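# How to request a copy of a crash report

You can ask for a report if you were a driver, passenger, cyclist or pedestrian in the crash, or if you own a vehicle or property that was damaged. Close relatives of someone who died can also ask.

## 1. Collect the details

Write down the date, the road and the nearest cross street. If an officer gave you a report number, use that – it's the quickest way to find the file. A plate number or a driver's full name also works.

## 2. Fill in the request form

Use the form from the records desk in Lurkura or the one in Hevenier. Print clearly and sign page two. Attach a copy of your photo ID. Relatives should add proof of the relationship, and lawyers need a signed letter from the client.

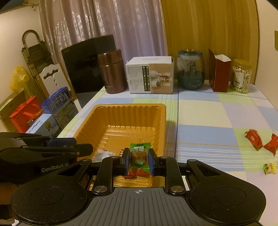

## 3. Pay the fee

The fee is $15 per report. Photos and scale drawings are billed separately at $6 a set. Pay by check or card. The desk doesn't take cash.

## 4. Wait for the report

Most reports are ready in five business days. Fatal crashes take longer, and parts may be held back until the inquest is closed.

If you find a mistake, write to Darcy Bouchard at the records desk and quote the report number.

Page updated August 11, 2022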